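14th March

I slept badly and came to the lab early. The result from yesterday evening is still the same today, so I think I may believe it. I write it down before I start to doubt again.

The question is simple to say. When the model looks through the eyes of the person who works, can it tell where one step ends and the next begins? Noboru Katayama built the first version in February, with cuts every 2 seconds. It was easy for the computer and bad for everything else. A step in a kitchen does not care about the clock. My version puts the border where the hands change what they do with the object. So holding under the tap is one step, and rubbing is another step, even if the tray never leaves the water.

For the test I chose the tray recording, as the same object comes back in different steps and the background stays almost the same. I looked at it so many times that I see purple when I close my eyes.
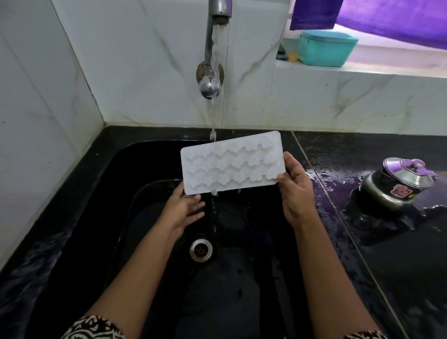
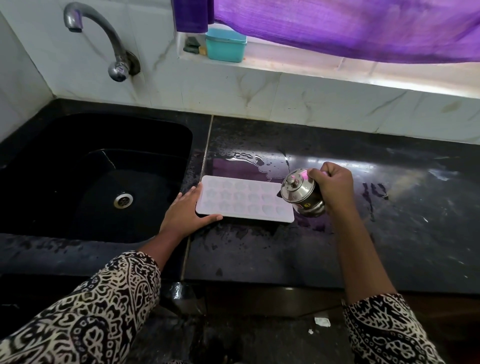
Rinsing, and the pot over the tray.
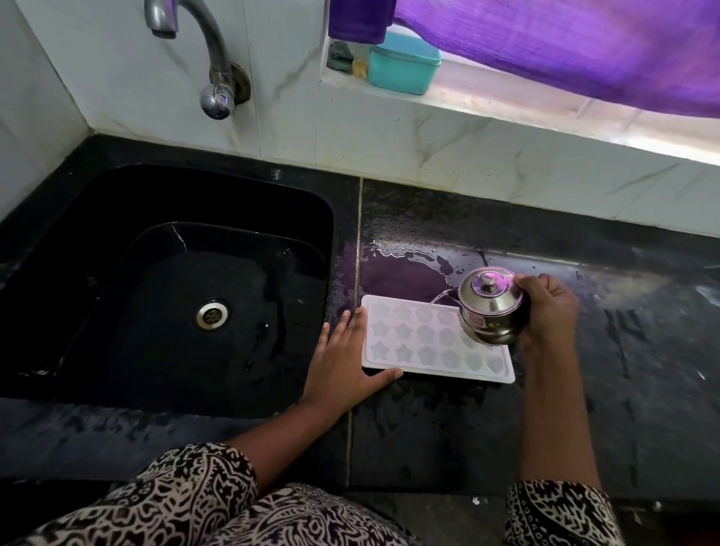
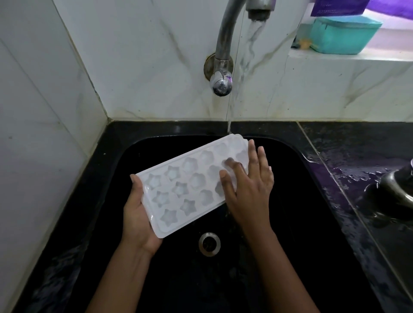

I gave 20 recordings to Liis Pärn and Arūnas Rätsep, who marked the borders by hand and did not speak with each other. Together they agreed on 43 borders. My method found all of them except 2. Both misses are of the same type: one hand begins to move away while the other hand still holds. Liis says that this is also where she hesitated, and she wanted to write "between" in the margin. Maybe we should permit such a label. Arūnas is against it, he thinks the planner of the robot will not know what to do with a "between".

I am more worried about pouring. The model calls it pouring when the pot is tilted, and it does not check if water comes out. For a robot this is a real difference – it could tilt an empty pot and report that the work is finished. I must add the water stream to the features, but it is thin and clear, and against a shiny surface it is difficult to find.

Ngaio Tapsell asked for the numbers for the Hestau meeting. I sent her the table with the misses on the first line. Tomorrow I will repeat all with the left hand hidden, and I have to remember to return the hard disk to Uldis.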